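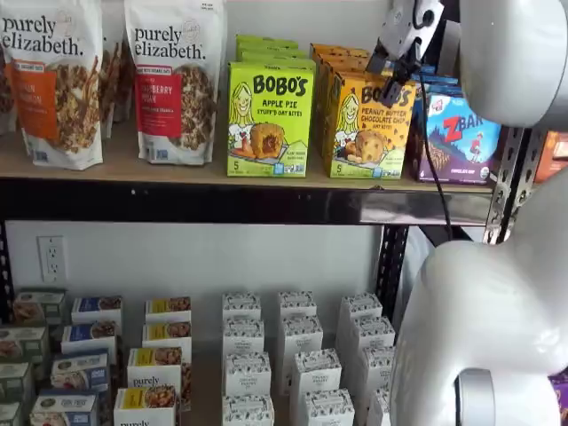 Open day at the Fairclough race shop

Fairclough opened its workshop at Garnness to the public on Saturday, the first time it has done so since the team moved out of its old unit at Jukport. The team runs two GT4 cars in the regional endurance series and prepares cars for private owners on the side. Entry was free, but tours had to be booked, with 26 places on each.

Our group went in at 10 a.m. The tour starts in the fabrication room, where the roll cages are cut, notched and welded. A bare shell was up on the rotating jig with half its cage tacked in. The fabricator said a full cage takes 107 hours from stripped shell to paint, and most of that is fitting tubes close enough to the roof that a tall driver still has room for a helmet.

Next door is the gearbox room. It is small, and only half the group could fit in at once. The team strips each gearbox after 27 hours of running and replaces the dog rings whether they look worn or not. A tray of used ones was passed around. The rounded corners on the third gear set were easy to feel with a thumb.

The main bay had both race cars in it. Car 47 was complete and on its wheels. The other had no engine, and the subframe was on a bench beside it with new bushings pressed in. Visitors could sit in the complete car, and the line for that was long all morning. Getting in takes some planning – right leg first, then duck under the bar, then drop.

At 11:30 there was a pit stop demonstration in the yard. The crew did a four-wheel change and a driver swap three times, the last one with a stuck wheel nut set up on purpose. Endurance stops in this series have a minimum time, so the crew works at a steady pace and the driver swap is the slow part. The belts took longer than the wheels every time.

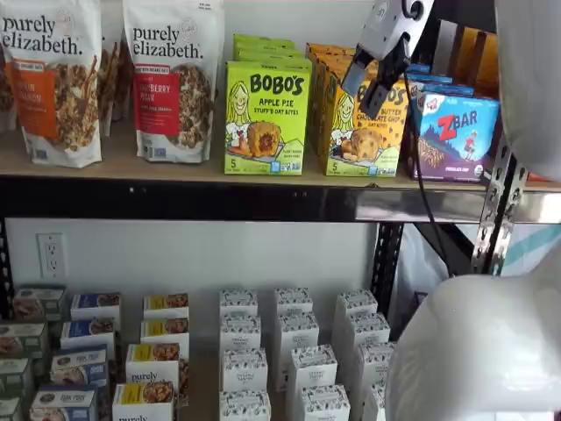
One visitor asked whether the minimum stop time made the practice pointless, and said he would sooner see the rule dropped. The crew chief's answer was that the rule saves money on equipment, but a fumbled belt can still cost a place.

The team also talked about next season. It plans to enter the six-hour race at Zondstead with both cars, and the second engine is due back from the builder in July. Spare body panels are the main worry, as the front splitters do not last long on the Zondstead curbs.

Parking was in the field behind the building and was soft near the gate. The afternoon tours were full by noon, so book early if the team does this again.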